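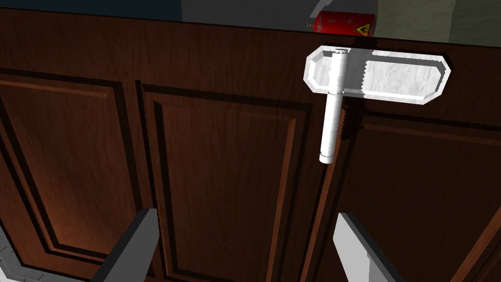 A pequena vila de Mirkberg vai ter, a partir de maio, uma biblioteca de sementes aberta a toda a gente, e o entusiasmo já se nota nas conversas à porta da padaria! O projeto chama-se Neva e arranca com 179 variedades de hortícolas, leguminosas e flores, quase todas recolhidas em quintais da região. As sementes vão ficar guardadas em móveis fechados, ao abrigo da luz, e quem gosta de marcenaria antiga vai reconhecer o estilo: madeira castanha escura, veio avermelhado, painéis salientes com molduras chanfradas. Lá dentro, envelopes de papel, etiquetas escritas à mão e muito feijão.

A ideia é simples e funciona como uma biblioteca de livros. Cada leitor (sim, chamam-se leitores) pode levar até 3 envelopes por estação, semeia em casa, deixa algumas plantas chegar ao fim do ciclo e devolve uma parte das sementes no outono. Não há multas para quem perder a colheita por causa das lesmas ou de uma geada fora de horas, mas pede-se um bilhete a contar o que correu mal. Esses bilhetes vão para um caderno que qualquer pessoa pode consultar, e que promete ser uma das leituras mais divertidas da casa.

Gemma Fairclough anda há dois invernos a bater às portas das aldeias em volta, de Rudd até às encostas de Hakomano, à procura de sementes que nunca passaram por uma loja. Encontrou um tomate achatado de pele fina que só uma família cultivava, uma couve de talo roxo que aguenta neve e uma ervilha trepadeira a que em Rudd chamam «a teimosa». «Havia pessoas que me davam um frasco inteiro e depois vinham atrás de mim até ao carro com outro», conta. «Uma senhora ditou-me a receita da sopa antes de me dizer o nome do feijão.»

Ao todo foram feitas 700 recolhas, muitas delas repetidas ou demasiado velhas para germinar. A triagem levou meses, com testes em papel húmido espalhados por parapeitos, prateleiras e até por cima de um piano. As variedades que passaram no teste foram divididas em dois lotes, um para empréstimo e outro de reserva, conservado à parte para o caso de um ano correr mesmo mal.

A inauguração começa às dez da manhã no antigo armazém da lã, com troca livre de sementes no pátio, e quem quiser pode levar as suas, desde que venham identificadas com o nome da planta, o lugar e o ano da colheita. Às três da tarde há uma oficina sobre como guardar semente de tomate (fermentada, lavada e seca num prato, nunca em papel de cozinha!) e outra para os mais novos, com girassóis e vasos de jornal. As primeiras 300 pessoas a inscrever-se recebem um envelope da ervilha teimosa, com instruções de sementeira.

Já há hortelãos de Hakomano a organizar boleias, e a escola de Rudd reservou um canteiro para experimentar cinco variedades de alface até às férias. Se a primavera ajudar, as devoluções de outono podem trazer as primeiras novidades ao catálogo, incluindo uma abóbora de pescoço comprido que ficou de fora por falta de sementes viáveis.

As inscrições nas oficinas são gratuitas e fazem-se ao balcão do armazém, todas as manhãs até ao meio-dia. Levem botas, que o pátio é de terra.

Arquivado em: Vida local, Hortas e jardins

Voltar ao topo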